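Chapter 4
Rules for Robotic Disassembly Cells

4.1 Scope of this chapter

Taking apart used electronic equipment by robot raises questions that general machine safety rules answer only in part. The product arrives in an unknown state. Fasteners may be missing, latches may be broken, and parts may hold a charge. This chapter covers the written rules a cell needs before it is allowed to run without a person at the controls. Risk assessment for the arms themselves was treated in Chapter 3 and is assumed here.

4.2 The cell and its boundaries

A disassembly cell consists of the bench, the arms, the fixtures and the product. All four belong in the assessment. Fixtures are often left out, although a part set down badly can fall into the path of an arm. Özkan and Henare recommend that each fixture have its own entry in the cell file, with the parts it may hold and the largest permitted load.

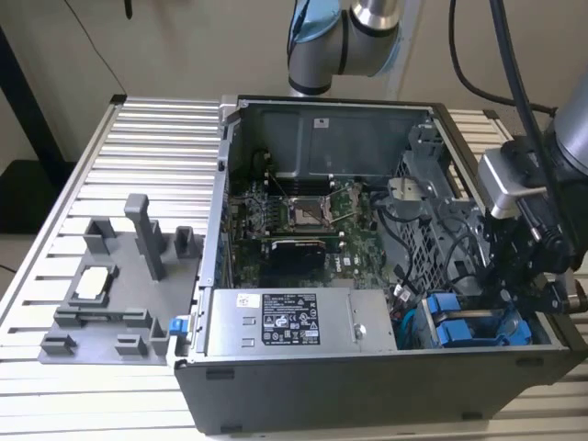
Figure 4.1. Desktop tower on a slatted bench, with a parts fixture at left and an arm above the case.

Where two arms can reach the same product, the file must state which arm has priority in the shared space. The second arm holds its position until the first reports that it is clear.

4.3 Stored energy

Power supplies are treated as charged until shown otherwise. The Oten procedure, used in this book, sets a waiting time of 15 minutes after the mains lead is removed. The housing of the supply is never opened in the cell.

4.4 Contact and grip force

Plastic latches and drive caddies call for separate force limits, because a limit suited to sheet metal will crack them.
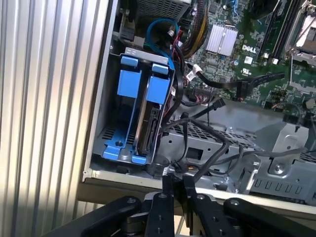 The limit is set for the weakest part the fingers may touch on the way in, including loose cables. If the limit is reached, the arm stops and backs out along its entry path. It may not try again until the position of the part has been measured a second time.

4.5 Records

Each stop is logged with the step number, the force reading and the action taken. Logs are kept for the last 1000 units and reviewed each February. Section 4.6 sets out the form of the log.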